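Keys on a ring holder or keys in a box? (rental storage units)

Page 1 of 2

dunlap_h
Posts: 130
Started 01/12/2016

I look after the keys for a storage place with 412 units. We keep a spare for every unit plus the gates, the office and the padlocks we cut off and replaced. Right now everything is on split rings with colored plastic tags, and the split rings go onto round metal holders with holes along the rim. One holder per row of units. Red tag is overdue, green is paid up, yellow is for anything that isn't a unit.

It works until somebody needs one key. Then the whole holder comes off the hook and goes to the far end of the lot in a coat pocket, and the rest of us have no keys for that row.

I'm thinking of a wall cabinet with numbered hooks. Has anyone switched and been glad, or switched and gone back?

Jarmo Väisänen
Posts: 821

Switched in October. We have the Kelico cabinet, 60 hooks per panel. Glad we did. One hook, one key, and an empty hook means the key is out. Before that we had everything on wire loops and checking it took most of a morning.

It costs more than holders. You'll need several panels for 412.

rowan.t

I would keep the holders. A cabinet only works if people put keys back on the right hook, and they don't. With the holder a key can't wander off, it's attached.

What I would change is the size of the split rings. If yours are the small stiff ones, people won't bother taking a single key off, so they take the lot. Get the next size up.

dunlap_h

They are the small stiff ones. I've broken nails on them. Fair point.

Jarmo Väisänen

Bigger rings don't fix it. They slide over each other and you get a knot.

rowan.t

They knot if you overload the holder. How many rings per hole?

dunlap_h

One per hole was the plan. Then we ran out of holes and started hanging rings off other rings.

rowan.t

Well there's your knot.

pennyworth_locks

Locksmith here. Two things. First, the plastic tags with the paper insert under a window are fine indoors, but write on the insert in pencil. Ballpoint fades and some markers bleed when it gets damp. We had a batch of Gakari tags where every label turned to a purple smear over one summer.

Second, if you stay with split rings, get a pair of split ring pliers. The fishing kind works. A few dollars, and you can get a key off without fighting it. Hang them next to the holders on a bit of chain or they'll go in someone's truck.

gatehouse4

Agree on pencil. Disagree on pliers, they spread cheap rings and then the ring stays open and drops the key. I use the edge of a staple remover. Opens it just enough.

pennyworth_locks

If the ring stays open it was a bad ring. Throw it out.

gatehouse4

Most of the rings people get are bad rings.

dunlap_h

The Hyvönen ones any good? The hardware store here has those and Nilerex.

gatehouse4

Hyvönen, yes. The Nilerex ones I had went rusty in the gate box. May have been the gate box.

marta_k

We do colors by building here, not by paid or unpaid. Status changes every month and then you're swapping tags all the time. Building never changes. Put the status in the book or on the computer and leave the tags alone.

Also don't put the unit number on the tag. If a key gets dropped in the lot, anyone can walk up to that door. We use a code and keep the list in the office.

dunlap_h

I like that. Swapping tags is where most of my time goes. I'd have to redo nearly all of them, though.

marta_k

Do one row at a time. Dump the row out on a table, take everything off the holder, put it back in order. Don't try to sort it while it's hanging up. Pictures of keys, tags and a ring holder spread out on a tabletop:
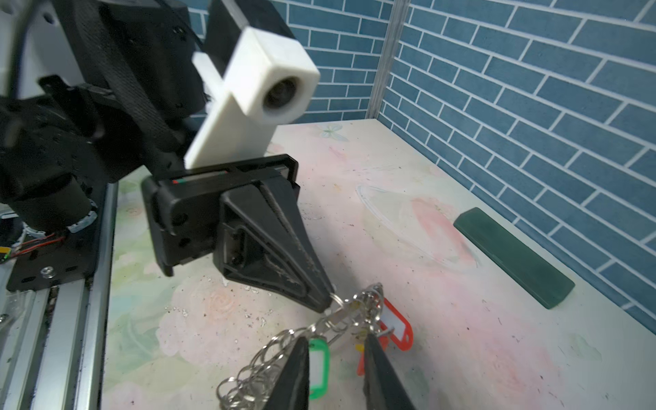
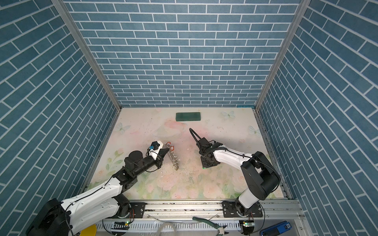
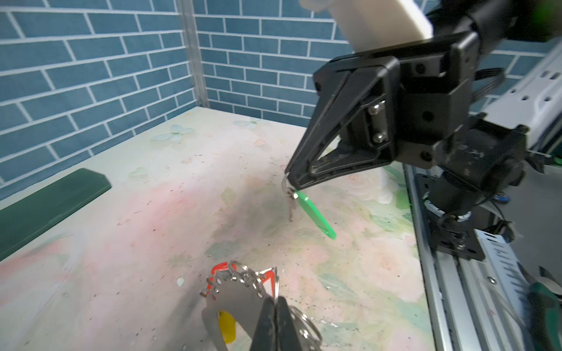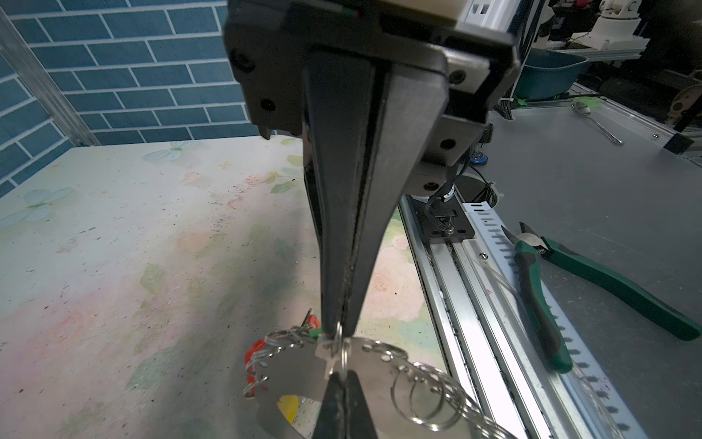 Jarmo Väisänen

Still say get the cabinet. You're going to have everything off the holders anyway if you recode the tags, so that's the time to do it. Otherwise you sort it all twice.

dunlap_h

I asked the owner and he'll pay for one panel, not the whole thing. So the plan is gates, office and padlocks go in the cabinet, and the units stay on holders with bigger rings and marta's codes. If the panel works out I'll ask again.

rowan.t

Sounds right to me. Put a sign-out sheet next to it.

gatehouse4

And a pencil on a string. Ours has had the sheet for years and no pencil.

marta_k

Which way are you going to number the codes? If you go straight down the row, people will guess them inside a week. I started each building at a different number and skip some.

dunlap_h

Hadn't got that far. Do you keep the list on paper or on the computer?

marta_k

Both. Paper one is in the safe.

Page 1 of 2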